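Search this site: enter keyword or part number

Category: Faults and Near Misses > Grippers and End Effectors

Brastdale uses paired hand-held grippers to record garment handling. The recordings are used to train a folding arm at Clirkine. In July last year the arm began closing on garments after they had already slipped out of its fingers. The engineer responsible for the recordings spoke to us on condition that we left the name out.

"The arm was doing what the data told it to do," the engineer said. "The width reading from one gripper lagged behind the picture. On a thick cuff you would never notice. On a thin hem the fingers had shut and the log still had them open."
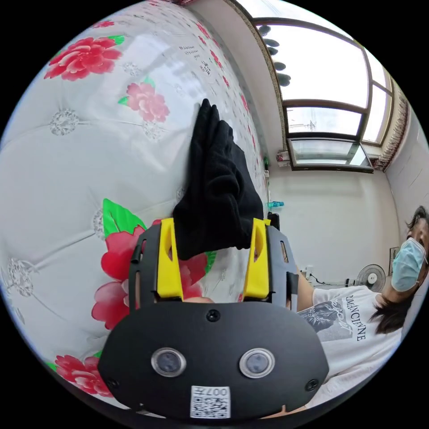 The lag was traced to a worn spring in the trigger linkage. It had no effect when a grip was held still, and the daily check consisted of a held grip. The fault therefore passed inspection for 12 working days. In that time 824 recordings were made, and all were withdrawn.

"We checked the zero every morning. We did not check the travel. The maker's sheet asks for both, and we had copied half of it on to our own form."

Dark knitwear made matters worse. Against black cloth the software could not estimate finger position well enough to raise a warning, and it fell back on the width reading without marking that it had done so.

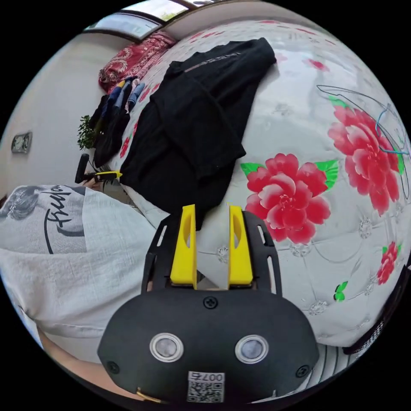 Issue 8, p. 2

The safety side was reported separately. At Clirkine the arm held a sleeve while its controller recorded the fingers as open, and the guard interlock released on that signal. An operator reached in and the arm pulled back with the garment still attached. There was no injury. The interlock now takes its signal from a switch on the finger itself.

"That was the serious part," the engineer said. "Bad recordings cost us time. A guard should never have depended on a value nobody was measuring directly."

Work with two grippers on one garment has resumed, with a full open-and-close stroke logged at the start of each session.

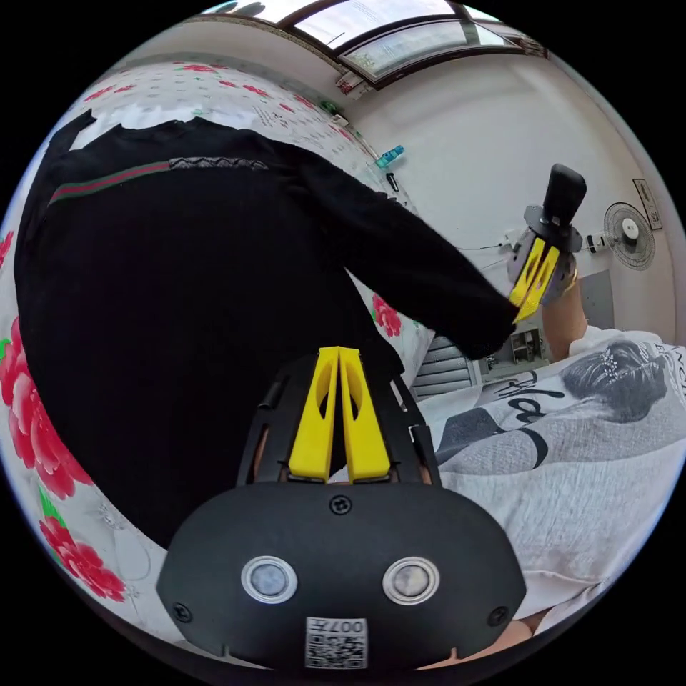 Ingvarsson, asked to review the report, did not accept that the spring was the root cause. In that view the fault lay in the silent fallback, and a new spring would only delay the next case. Berovard has since changed the software so that a recording stops when the two readings disagree.

The engineer agreed with most of this. "I would still replace the spring," the engineer said. "We have put it on the service list."

Last updated: 2026-06-18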